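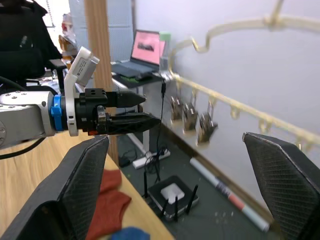

Indoor Drying Study, Gullero. Applications close at the end of April.

Mondix is recruiting households in Gullero and Kan for a study of indoor laundry drying and room humidity. Participants dry their normal washing at home for four weeks, keep a short log, and allow sensors to be placed in one room. The study covers airers, ceiling racks, clip hangers and radiator rails. Tumble dryers are outside its scope.

Background

Published drying times are mostly obtained in chambers held at a fixed temperature. Homes vary through the day, and small items such as socks, flannels and underwear are usually hung closer together than the test methods assume. The study will record how spacing, fabric weight and ventilation affect the time needed for a mixed load to reach a stable weight, and how long the room takes to return to its starting humidity.

Who can apply

Applicants should be aged 25 or over, live in a flat or house with at least one openable window in the drying room, and wash three or more loads a week. Rented homes are accepted with the landlord's written consent. Homes with a mechanical ventilation system are accepted if the system can be left on a single setting throughout. Households using a dehumidifier in the drying room cannot be included in the present round. 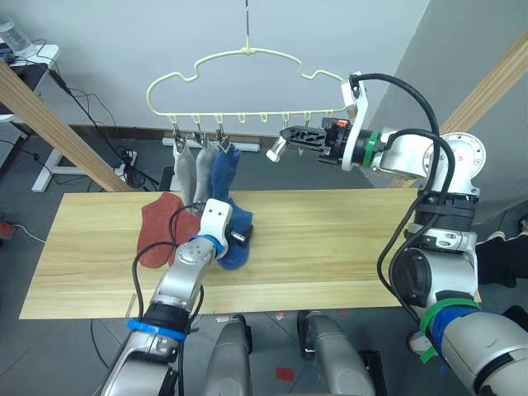

Pui-shan Ng asked at the planning stage that socks be logged separately from the main load, on the grounds that terry and flat-knit pairs dry at very different rates and an average across both would be of little use. The log sheet was revised accordingly and now has a separate line for each.

What participants do

Each load is weighed in the basket before it is hung and again when it is taken down. The scale supplied reads in grams and should stay on a hard floor. Start and finish times are entered in the log, together with window position (closed, tilted or open) and whether the heating was on. Wool and items marked for flat drying should be left out of the weighed load. Sensors record temperature and relative humidity without further attention. They should not be moved, covered or placed on a radiator.

An installation visit takes 60 minutes and is arranged for a morning or early evening. Equipment is collected at the end of the fourth week.

Data

Readings are held by Dataden under a household code. Names and addresses are kept in a separate file and deleted when the study closes. Participants may withdraw at any point before collection and ask for their readings to be removed.

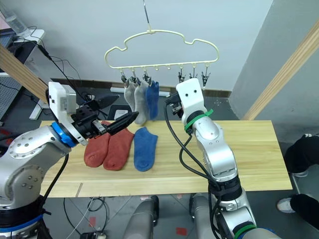

Do I have to change how I hang my washing?
Keep to your usual method for the first two weeks. For the remaining two you will be given a spacing guide for your type of airer or hanger.

Payment

Payment is made by bank transfer after the equipment has been returned. Incomplete logs are paid pro rata by week. Travel is not required.

How to apply

Complete the household form at the Mondix front desk in Gullero or request a copy by post. State the type of home, the room used for drying, the equipment normally used and the usual number of loads per week. Applicants in Kan should add their preferred visit times.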